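Subject: Re: [jendeo-hikers] Washing a down bag at home?
List: Jendeo Hikers, general gear

On Sunday a list member wrote:

> I have a Kerkent down bag, the three-season one, which I bought
> used and have slept in for four summers. It has never been washed
> as far as I know. It smells like feet near the bottom and the hood
> has gone dark and shiny where my face goes. It also doesn't puff up
> the way it did. My sister says never wash down, only air it out.
> The shop told me to send it away, but the price they gave me was
> more than half what I paid for the bag.
>
> I have a top-loading washer at home with a post in the middle and
> an ordinary electric dryer. Can I do this myself? What soap? And
> how do I know when it's dry? I have a trip in May and I'd like to
> have something to sleep in by then.
>
> Also, somebody on here once said dry cleaning was fine. Is it?

Yes, you can do it yourself, but not in that washer. I'll go through your questions in order, then add a couple of things you didn't ask about.

First, the loss of puff. Four summers of skin oil will do that by itself. The oil works through the lining and gets onto the down, the clusters stick together, and they stop holding air. Mine is a 665 fill bag and before its first wash I was sure it had lost feathers. I was shopping for a new one. After the wash it was close to what I remembered from the store. So before you give up on yours, wash it.

Your sister is right about airing, and you should do that too, after every trip. It takes care of damp and some of the smell. It won't take oil out.

The washer. The post in the middle is the agitator, and it grabs the bag and twists it. A wet down bag is very heavy and the thin walls inside, the baffles, are only light mesh sewn to the shell. If they tear, the down wanders from one section to another and you can't fix it without opening the bag up. Use a front loader. The big ones at a laundromat are best. I go to Stason Laundry early in the morning when it's quiet and I can keep one dryer for as long as I need it. Whatever place you use, look inside the drum first and run your hand around it. I once found a pen in there.

Before it goes in:

Check the seams and the shell for small holes and put a patch of repair tape on anything you find. Round the corners of the tape so they don't lift.

Do the hood and collar by hand first. Mix a little of the soap with warm water, dab it on with a sponge, and rub lightly with a soft toothbrush. Leave it a quarter of an hour. Most of the dark shine should come off at this stage. If you skip it, the machine won't get it all.

Undo the zipper all the way if the label doesn't say otherwise. Close any hook-and-loop tabs so they don't catch on the lining. Take out the drawcord toggles if they come off easily, and if not, leave them.

The soap. Use one made for down. I use Tanasarn down wash, which comes in a 16 ounce bottle, and I've had no trouble with it. I have no tie to them. Any of the others should be fine as long as the label says down. Regular laundry detergent strips the natural oil from the feathers and leaves a residue that's hard to rinse away. No fabric softener, no bleach, no dryer sheets. And clean out the soap drawer in the machine first, as the last person's softener is usually sitting in it. I wipe it with a paper towel and run the shortest rinse with nothing in the drum.

Gentle cycle, warm or cool water according to the label, and then an extra rinse. Then another rinse. If there are suds on the glass at the end, rinse again. I have never rinsed one too much.

When you take it out, don't pull it by one end. Get both arms underneath and lift the whole thing into a basket. It will look terrible, flat and gray with wads of stuff in the corners, and the first time I saw mine I thought I had ruined it. That's normal. If the machine has a separate spin, run it at a low speed to get more water out. It saves a lot of dryer time.

Drying is the long part and it's where people go wrong. Low heat, the largest dryer you can get. High heat can melt the shell fabric, and some of the shells are very thin now. Check the dryer by putting your hand in after the first ten minutes. Some of the old coin machines have a low setting that isn't low. If it's too hot to hold your hand against the drum, find another machine.

Put clean tennis balls in with it. They knock the clumps apart as the drum turns. I put in four. Two isn't enough for a bag that size, and with more than that it gets loud and they don't seem to do any more good. Use ones that haven't been outside. A ball that's been on a clay court or in a dog's mouth will put all of that back into your clean bag. Very bright new ones can shed a little fuzz or color, so I run mine for a few minutes with an old wet towel before the bag goes in.

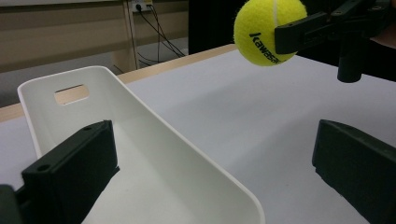 Tennis ball, the ordinary felt kind with printed lettering.

Some people on this list use wool dryer balls. I tried them and they're quieter, but they're also lighter and I had to break up more clumps by hand. Others use a pair of clean sneakers in a pillowcase. I wouldn't with a light shell. The knot comes undone and then you have laces and eyelets loose in there.

Every half hour or so, stop the dryer, take the bag out and go over it with your fingers. You'll feel the clumps through the lining. Pinch them and pull them apart gently, don't squeeze. Turn the bag inside out on every other check. The foot end and the hood will be last, and the tube along the zipper takes a long time too.

How do you know it's dry? Mine took four hours the last time, and I thought it was done well before that. The outside dries early and fools you. What I do is hold it up to a bright window and look for dark lumps. Any lump is down that's still damp. Then I take it out, let it cool completely and feel it again. A warm bag feels dry even when it isn't. A cool one with damp in it feels slightly clammy and it has a smell, kind of like a wet dog or a barnyard. If you smell that, it goes back in. Once it's dry the smell goes away.

After that I leave it spread over a bed or a drying rack overnight, maybe two nights if the weather is wet, and shake it out when I walk past. Bring plenty of quarters, more than you think, and something to read.

Dry cleaning: no. The solvents are hard on the down in the same way as detergent, and the fumes can stay in the bag. I wouldn't want to breathe that all night with the hood pulled closed. I think I remember the message you mean, and it was about a synthetic bag, where it was only a bad idea for other reasons. If someone has a label that says dry clean only I'd be interested to hear what it is, but I haven't seen one on a down bag in a long time.

If you can't get to a laundromat, the bathtub works. Lukewarm water and the same soap. Unzip the bag, push it under with your hands until the air is out, let it soak for an hour, then press the water through it. Some people step on it with bare feet. Drain, press, refill, and keep doing that until the water runs clear. It takes most of an evening and your back will know about it the next day. Don't lift it until you've pressed out all the water you can. You'd still need a big dryer afterward. Your one at home might do, if the bag can tumble freely in it when it's fully lofted. If it fills the drum and just sits there, it won't dry in the middle and one side will get too hot.

Two things you didn't ask.

Storage. If you've been keeping it in the stuff sack between trips, stop. That could be as much to blame for the flatness as the oil is. Hang it in a closet or use a big cotton or mesh sack. Mine lives in an old king size pillowcase on the top shelf. Keep it out of plastic.

Liner. A thin silk or cotton liner keeps the oil off and goes in the wash with your shirts. Sleeping in a clean shirt and a hat does nearly the same job. Since I started doing that I've gone several years between washes, with only the hood done by sponge in between. Washing is some wear on a bag no matter how careful you are, so I don't do it every season.

With your trip in May I'd do it soon and not the week before. If it comes out with a clump you missed, you want time to put it back in for another round. And sleep in it one night at home with the window open before you go, so you know what you've got.

One question back, and maybe somebody else can answer it. The Kerkent bags used to come with a water-resistant shell on some models and a plain one on others. If yours is the water-resistant kind it'll take longer to wet through in the washer and a lot longer to dry, and you should start it inside out. There should be a line about it on the tag by the zipper, under the temperature rating. Does anyone know which years had which shell? I looked through the list archive and only found people arguing about the color.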